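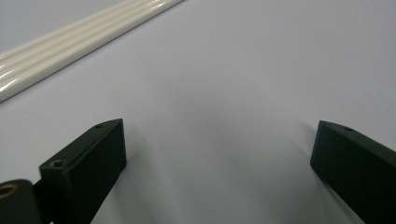

Home Papers Events Contact
23 April 2024
Randov Handling Group

4.2 Open-day trials. Visitors at Grorham ran the hand-held gripper themselves – 212 people, 889 attempts. Most went in with the fingers spread wide over bare gray table, ribbed piece still off to one side. Slow start, then quick.

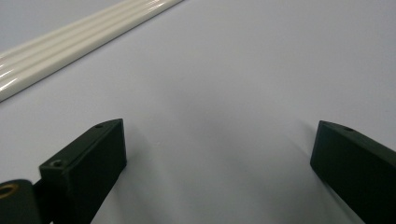 Figure 3. Fingers open, glossy ribbed strip at upper left.

Attempts under 700 ms dropped from the log. Probaly too strict. Of the rest, 293 came from first-time users, scored seperately.

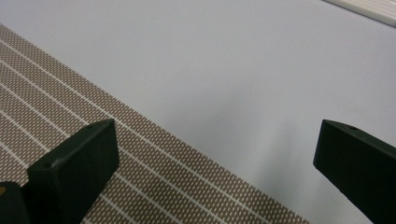

Scores by age group not kept. Same protocol planned for Onsri in November – shorter briefing, one table.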